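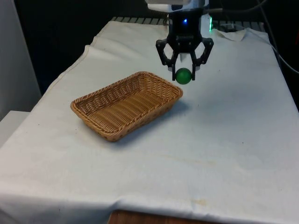
Green ball held above wicker basket at Clorkberg

Tastidby: progress report to the Renaud Fund
February 1, 2022

You asked for something shorter than the last report and with fewer appendices. There are no appendices.

Where the money has gone

Of the 1000 pounds awarded for equipment, we have spent most of it on baskets, balls and cloths, in that order. The shelving has not been bought. We got as far as measuring the alcove at Clorkberg and found it to be narrower at the back than at the front, and the shelves we had in mind are the same width all the way along, as shelves tend to be. A narrower set has been priced and falls within the original budget line. We would like to go ahead with it unless you object.

The baskets came from Ritier. They are wicker, rectangular with rounded corners, and have a thick braided rim that is comfortable to get hold of. We had asked for plastic tubs in the application. The tubs were cheaper, but the trial one slid about on the cloth whenever anything was dropped in it and sounded like a dustbin when it reached the floor. The wicker is quieter. It does shed the odd bit of strand, and someone sweeps it up.

The balls are small, plain and green. We had ordered mixed colours. Ritier sent 200 in green and a note of apology, and has offered to exchange them at our expense, an offer we have so far resisted. One colour has its advantages: arguments over who has the red one have stopped completely.
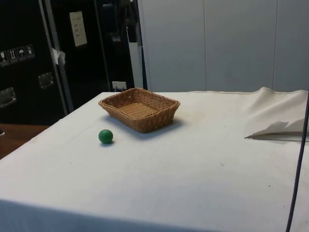

The tidying sessions

As you will remember, the idea is to make putting things away an activity in its own right, with a table, a basket and a modest number of things that belong in the basket. We have now run 17 sessions. The plan was to start with a full tabletop of objects and work down. This was a mistake and it was ours. People looked at the heap, remembered an appointment and left. We now start with one ball and one basket and add to them, and attendance has held up far better, even if it makes for an uneventful first few minutes.

Where the basket goes matters more than we had allowed for. Square to the table edge looks neat and everyone likes it that way. Set at a slant, with a corner towards you, it makes people look at where they are putting the ball, and that is rather the point of the session. We vary it. There is a faction in favour of marking the correct position on the cloth in pencil, and the faction has been told there is no correct position.

The cloths

You queried the cloths last time. They stay. A ball on a bare tabletop heads for the edge, and half the session is spent under the table looking for it. On cloth it mostly stays where it was put. We chose off-white so that the green would show up well, and so it does, along with everything else that has ever been near the cloth. There are creases, specks and one yellowish-brown mark that has its own supporters and detractors (tea is the leading theory). We own 6 cloths and they are washed in turn. Ironing was costed and then dropped without a vote.
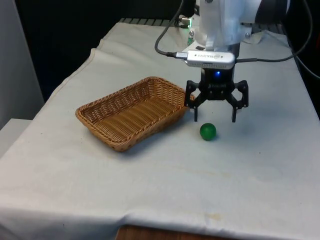 One fair criticism from the sessions is that a basket with sloping sides is a generous target, and regulars now find the single ball too easy. We are going to try smaller baskets from the same Ritier range, and a second basket on the same table so that there is a choice to make. Socks have been proposed as the next item after balls. We are keen in principle but would like to be sure whose socks.

What has slipped

The shelving, as above. The instruction sheet is also late, having grown to four sides before anyone noticed that it was telling people to put a ball in a basket. It is being cut down to one side and will go out with the smaller baskets. The storage of the spare balls is unresolved. They are in the cardboard box they arrived in, under the sink, and we are aware of how that looks for a project about tidying.

Before June

Buy and fit the shelves. Move the box from under the sink. Finish the sheet. Run the two-basket sessions at Clorkberg and write them up. We are not asking for more money at this stage, but would be grateful for your agreement to move the unspent tub allowance across to wicker, preferably before Ritier's prices change again in the spring.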